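Kategorie: Selbermachen, Wolle & Nadeln

20. April 2020, von der Maschenfrau

Ich habe es getan. Ich habe den Pullover wieder aufgeribbelt. Den ganzen! Rumpf, Passe und den einen Ärmel, auf den ich so stolz war, alles zurück auf Knäuel, und jetzt liegt auf dem Sofa ein Haufen krisseliger Wolle, der aussieht wie eine Portion Instantnudeln.

Für alle, die neu hier sind: Im November habe ich mit »Plonstead« angefangen, diesem Pullover mit der runden Passe und dem kleinen Zackenmuster, den ich mir schon so lange stricken wollte. Die Wolle ist die Seron in Senfgelb, 9 Knäuel, ziemlich teuer, und ich habe sie im Laden bestimmt fünf Minuten lang gestreichelt, bevor ich zur Kasse gegangen bin. Eine Maschenprobe habe ich natürlich gemacht. Also, eine kleine. Also, ich habe zwei Zentimeter gestrickt, fand das hübsch und habe losgelegt.

Na ja. Nach dem Anprobieren weiß ich jetzt, dass in den Rumpf ungefähr 14 Zentimeter zu viel Weite geraten sind. Ich habe noch versucht, mir das schönzureden (oversized! lässig! da passt im Winter was drunter!), aber die Passe hing mir auf halber Höhe am Oberarm und der Ausschnitt rutschte bei jeder Bewegung über die Schulter. Mit Lässigkeit hatte das nichts mehr zu tun.

Das Ribbeln selbst ging übrigens erschreckend schnell. Monate rein, ein Abend raus. Nur unter den Armen hatte sich die Wolle schon so verfilzt, dass ich mit der Nagelschere ranmusste, und da habe ich dann doch kurz geflucht.

Die Wolle wickle ich jetzt zu Strängen, bade sie lauwarm und hänge sie über die Duschstange, bis die Krissel raus sind. Und dann fange ich noch mal an, diesmal mit einer richtigen Maschenprobe, gewaschen und gespannt, ich schwöre es!
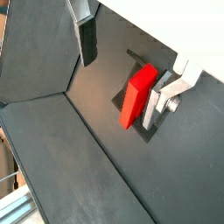
Bei den Nadeln bin ich noch unschlüssig. Meine alten von Cuervo sind schön glatt, aber das Seil ist so störrisch, dass es sich bei jeder Runde wieder einkringelt. Die von Urero liegen besser in der Hand, dafür bleibt die Wolle gern am Übergang hängen, und ich schiebe und schiebe und werde grantig. Falls jemand von euch den Plonstead schon fertig hat: Welche Größe habt ihr genommen, und habt ihr die Ärmel gekürzt? Schreibt es mir gern in die Kommentare, ich wickle derweil weiter.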